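着なくなったTシャツで作る、裂き編みの鍋敷き

こんにちは。すっかりご無沙汰してしまいました。前回の刺し子ふきんの記事には思いがけずたくさんのお便りをいただいて、ひとつひとつ、お茶を飲みながら読ませてもらいました。そのなかで一番多かったのが「古いTシャツがたまっていて捨てられない」というお話で、ああ、うちとまったく同じだなあと、なんだかうれしくなってしまったんです。

というわけで今回は、Tシャツを細く切って糸にして、それをかぎ針で編む鍋敷きの作り方です。編み物は初めてという方にもついてきていただけるように、少しくどいくらい書きますね。慣れている方は、編み始めのところまでどうぞ飛ばしてください。

用意するもの

・大人用のTシャツ 1枚(綿100%のもの)
・かぎ針 10ミリ(なければ8ミリでも編めますが、手がちょっと疲れます)
・よく切れる布切りばさみ
・とじ針(穴の大きなもの)
・段数マーカー、または安全ピン
・チャコペンと定規

Tシャツは、胸に大きなプリントのあるものより、無地か、小さな文字が入っているくらいのものが扱いやすいです。プリントの部分は伸びが悪くて、糸にしたときにくるんと丸まってくれません。でも思い出のある柄ならぜひ使ってあげてください。編み地のところどころに色がちらっとのぞいて、それはそれでかわいいですよ!

脇に縫い目のない、筒のように編まれたTシャツがあれば最高です。縫い目があっても作れますが、編んでいるとそこだけ少しごろっとします。私は気にせずそのまま編み込んでしまいます。

下準備:洗って、しわをのばす

まず一度洗濯をして、よく乾かします。柔軟剤は入れないでください。布がすべりやすくなって、あとで切るときに刃が逃げてしまうんです。

乾いたらアイロンをかけます。面倒だなあと思われるでしょう、私も最初の何枚かは省いていました。くしゃくしゃのまま切って、幅が太くなったり細くなったりして、途中でぷつんと切れて。結局アイロンをかけるのが一番の近道でした。アイロン台が大きくなければ、テーブルにバスタオルを敷いた上で十分です。
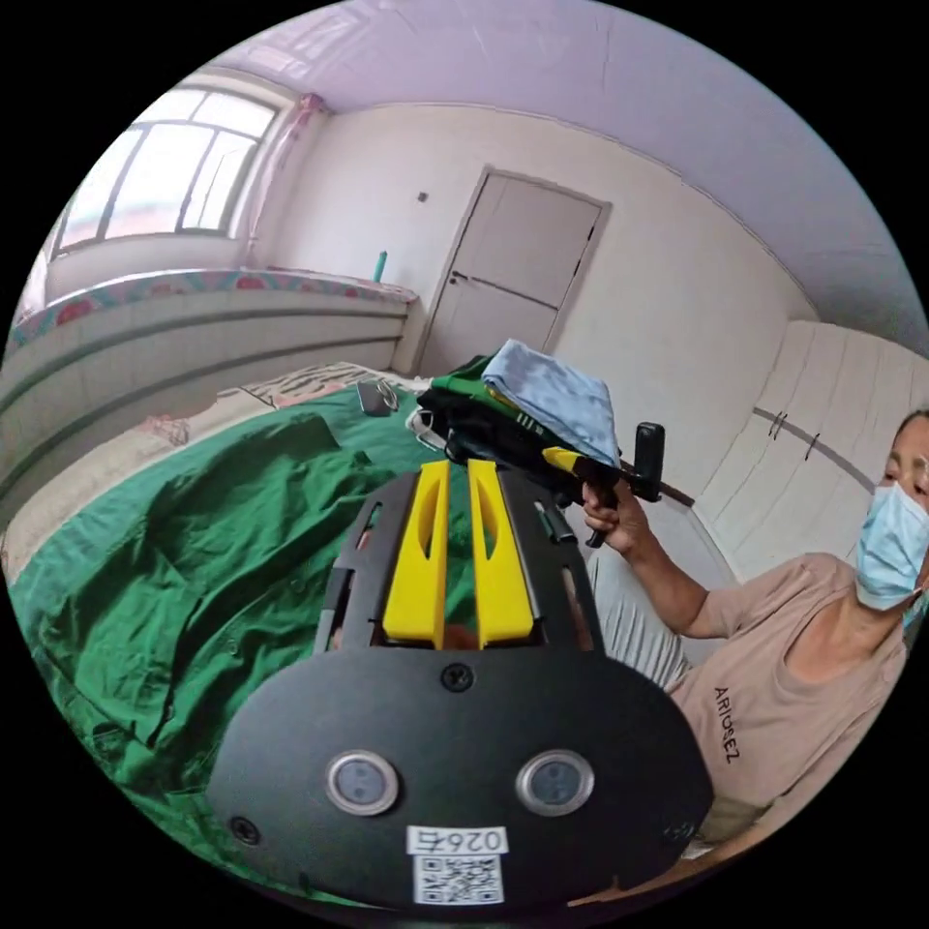
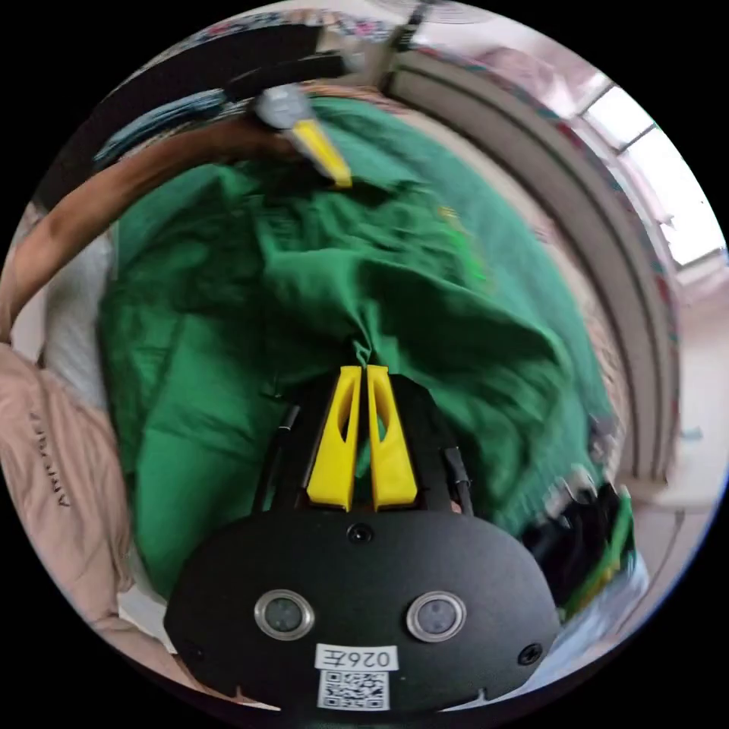

アイロンが終わったら、Tシャツを平らな場所に広げて、手のひらで中心から外へ、空気を押し出すようになでてください。裾の線がまっすぐそろっているか、ここで一度見ておきます。

切り方

1. 裾の縫い目を切り落とします。縫い目のすぐ上をまっすぐに。

2. 両脇の下を結ぶ線で横に切り、胴の部分だけを取り出します。袖と肩は今回は使いませんが、取っておくとお掃除の布になります。

3. 胴の筒を横長に置いて、片方の脇をもう片方の脇に向かって折ります。このとき、奥側を3センチだけ残して、ぴったり重ねないのがこつです。

4. 折った側から、2センチ幅で切り込みを入れていきます。手前に重ねた脇の線は越えて、奥に残した3センチの部分は切らずに止めます。すだれのような形になります。

5. 残した3センチの部分を広げ、切り込みを斜めにつないで切ります。最初は端から1本目の切り込みへ。次からは、手前の1本目と向こう側の2本目、手前の2本目と向こう側の3本目、というふうに、ひとつずつずらして切っていくと、全部が1本の長い帯になります。

5番のところは、文章で読むとどうしてもややこしいですね。友人のサビナ・ウディンさんに教えたときも、まっすぐ向かい合わせに切ってしまって、輪っかがいくつもできました。もしそうなっても大丈夫。輪は一か所を切って開けば帯になりますし、帯どうしは端に小さな切り込みを入れて通し合えばつながります。その日のサビナさんの鍋敷きは、そうやってつないだところがぽこぽこして、私のよりずっと味のある仕上がりになりました。

切れたら、帯を少しずつ引っぱります。両手で30センチほど持って、ぎゅっと。布の端が内側に丸まって、ひも状になります。引きすぎると細くなって切れるので、丸まったところでやめてください。全部引き終わったら、ゆるめに玉に巻いておきます。きつく巻くと伸びたまま癖がついてしまいます。

編み始め

輪の作り目をします。指に糸を2回巻いて輪を作り、そこに細編みを6目。太い糸なので輪を引き締めるのに少し力がいりますが、ゆっくり引けば閉じます。どうしてもうまくいかないときは、くさり編みを2目編んで、最初のくさりに細編みを6目編み入れる方法でもかまいません。真ん中に小さな穴が残りますが、鍋を置けば見えませんものね。

1段目 細編み6目
2段目 すべての目に2目ずつ編み入れる(12目)
3段目 1目編む、次の目に2目編み入れる、をくり返す(18目)
4段目 2目編む、次の目に2目編み入れる、をくり返す(24目)
5段目 3目編む、次の目に2目編み入れる、をくり返す(30目)
6段目 4目編む、次の目に2目編み入れる、をくり返す(36目)

段の最初の目にはマーカーをつけて、ぐるぐるとらせんに編んでいきます。太い糸は目が見えにくいので、マーカーなしだと必ず迷子になります(私は今でもなります)。

6段まで編むと、私の手加減で直径20センチになります。小さなお鍋や急須なら、5段で止めるのもよいですね。

編み地が波打ってきたら、目が多すぎるか、手がゆるいかのどちらかです。反対におわんのように立ち上がってきたら、増し目を忘れているか、手がきつくなっています。どちらも2段ほどほどいてやり直せば元に戻ります。布の糸はほどいてもほとんど傷まないので、毛糸よりずっと気楽ですよ。

仕上げ

最後の目のあと、次の目に引き抜き編みをひとつして、糸を15センチ残して切ります。とじ針に通し、裏側の目を4つか5つくぐらせて始末してください。つるしておきたい方は、切る前にくさり編みを10目編み、根元に引き抜いて輪にしておきます。

できあがったら、スチームを少し浮かせて当て、厚い本をのせてひと晩。私はいつも重たい料理の本を使っています。

よくいただくご質問

ポリエステルのTシャツではだめですか、というお便りがありました。コースターやかごならよいのですが、鍋敷きは熱いものを置きますから、綿だけのものを選んでくださいね。タグが読めなくなっているものも、鍋敷きにはやめておきましょう。

洗うときは、ネットに入れて洗濯機で大丈夫です。干すときはつるさずに、平らなところへ。水を含むとかなり重くなって、つるすと伸びてしまいます。

1枚のTシャツで足りますか、というご質問も。大人のMサイズなら、2センチ幅で切って6段編めました。途中で足りなくなったら別の色を継いでください。外側の2段だけ色が違うのもすてきで、アウロラ・マトスさんが送ってくださったのは、紺色のまわりを辛子色でぐるりと囲んだものでした。まねして編んで、今はうちの土鍋の下にいます。

次回は残しておいた袖を使って、小さなコースターを編みます。袖は捨てずに、箱にでも入れて待っていてくださいね。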